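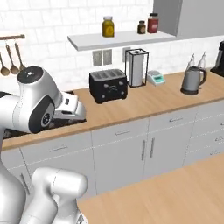 Fig. 1. Kitchen counter with sink and toaster (rendered).

Unit 8 - Sizing Small Branch Circuits

1. Scope
These notes cover the load side of a residential branch circuit: connected load, continuous load, and voltage drop. Service entrance sizing is left for September. Bring the Kesex tables to class; the values are not reprinted in this handout.

2. Connected load
Add the nameplate watts of everything that can run at the same time on the circuit. Divide by the supply voltage to get amperes. For resistive loads (heating elements, incandescent lamps) the power factor is taken as 1. Motor loads are entered in volt-amperes, and the starting current is checked separately against the breaker curve.

Worked case: the Sornier house, laundry circuit, 240 V. Connected load is 3,000 W, all resistive.

I = P / V = 3,000 / 240 = 12.5 A

3. Continuous load
A load expected to run for three hours or more is treated as continuous. Multiply it by 1.25 before choosing the breaker. If the Sornier load were continuous, the design current would be 12.5 x 1.25 = 15.6 A, and a 15 A breaker is no longer acceptable. Go to the next standard size and check that the wire still matches it.

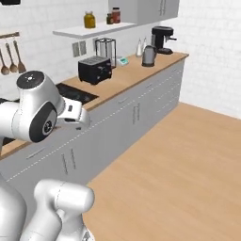
Students often apply the factor twice, once to the load and again to the breaker rating. Apply it once, and write down where.

4. Voltage drop
For a two-wire run, the drop is V = 2 x I x R x L, with R in ohms per foot and L the one-way length in feet. The 2 accounts for the return conductor. Keep the units consistent - the Flidard tables give R per 1,000 feet, so divide first.

5. Problems
a) Repeat the worked case at 120 V. Comment on the wire size.
b) A run is 30 feet one way and carries 12.5 A. Find the drop for two wire sizes of your choice.
c) Show that doubling the voltage at constant power cuts the conductor loss to one quarter.

Samir Technical Institute - Electrical Notes - Contact the department office - Back to top
Search this site... Go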